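What 223 flower pickups will teach a machine

Kevard wants 223 takes of one chore - pick up the fake bouquet, set it down, start over. We got through 54 by October. The pitch from Kanness is that enough of these and the model works out the rest. Maybe. I've heard that pitch before, about mugs.

My trouble is with variety. Same desk, same pink blooms, same person's habits in every take. After the first 30 I could have done it asleep, and I suspect the data shows it. I asked for a second bunch of flowers and was told next round.

I'll keep wearing the cubes on my wrists. I just wouldn't bet on take 223 adding much to take 9.
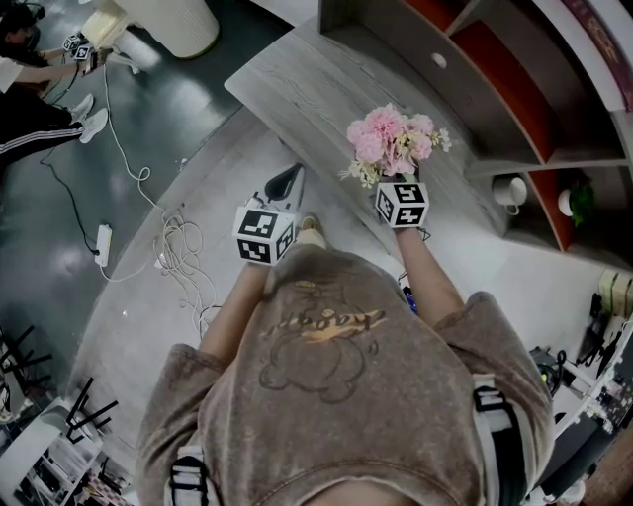 1 min read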